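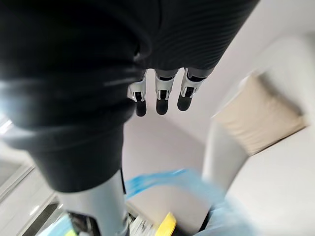 The white sofa with its beige cushion, up against a plain white wall.

White sofa FAQ

Are you out of your mind, buying white?
Maybe! I've had mine 3 years and I still love it. I vacuum it every Sunday-ish and go after spills right away with cool water and a cloth.

Why beige for the cushion?
I tried white on white and it felt like a dentist's office. Beige warms it up - and it hides coffee way better.

How do you keep the cushion from going flat?
I give it a few good whacks before bed. My friend Marleny swears by the dryer, but check your label first.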